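The Shirt That Would Not Lie Flat

3 min read

I have owned a dining table with fish painted on it for two years, and in that time I have eaten at it perhaps a dozen times. Mostly I fold on it. The couch is too soft, the bed is where the cat sleeps, and the floor is a position from which I no longer rise gracefully.

The folding world has opinions about this. The Lutico method, which I learned from a 154-page paperback, wants every shirt turned into a small packet that can stand up by itself. Mine lean on one another like commuters. Trovley, a shop that sells storage to people who already have too much of it, offers a plastic folding board and a booklet of diagrams I can only follow upside down.

So I went back to my mother's way: sleeves in, sides in, bottom up, give it a pat and walk off. 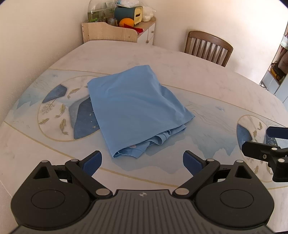

A rectangle is a generous target. The top of a shirt will nearly always cooperate, and the trouble collects underneath, at the hem, where the spare fabric goes to hold its meetings. You can start over. I did that for most of December, and my drawers looked the same in January. Now I put the smooth side up and close the drawer with my hip.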